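Introduction to Home Organization
Unit 2: Clearing and sorting a tabletop
Instructor: Ieva Dambrauskienė
Mon 9 September

Reading for this unit: Sallov course pack, sections on surfaces and small items. Bring the pack to class; we will mark it up together.

A tabletop collects things that belong elsewhere. Before moving anything, decide what the table is for. A table used for meals and homework needs a different layout from one used only for crafts, and most of the disagreements in shared homes start there.

Terms used in this unit

Home spot: the place an item returns to after use.
Landing spot: a place where items may wait, but only until the end of the day.
Catch dish: a plate, tray or shallow bowl that holds small loose items. A rim helps with anything that rolls.

Sort small items by where they go next. Color is easy to see and works well with children's blocks, but it breaks down once the items have different uses. Shape matters mainly for storage. Cubes stack and stay put. Cylinders roll when laid on their side, so stand them up or put them in the dish first.
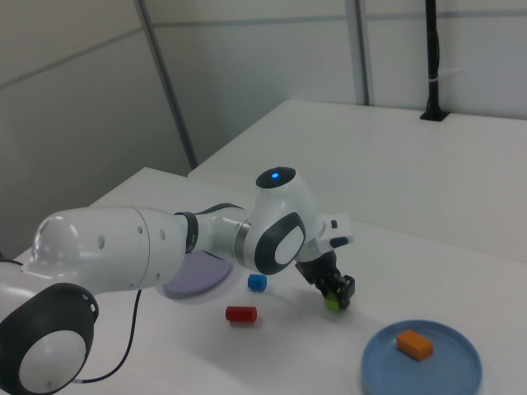 Fig. 2.1. Small items and a round lavender plate on a white tabletop. Note the blue cylinder lying on its side next to the plate; the green cube is held just above the surface.

Leave some clear space next to the catch dish. If it is hemmed in by other items, people stop reaching for it and put things down at the nearest edge -- we will come back to this in Unit 3.

Exercise for next class

Choose one table at home. Clear a section, sort what was on it, and give each item a home spot. Write up to 200 words on which items were hard to place. Rania Ezzat will collect the write-ups at the door.

Storage boxes and labels are covered in October.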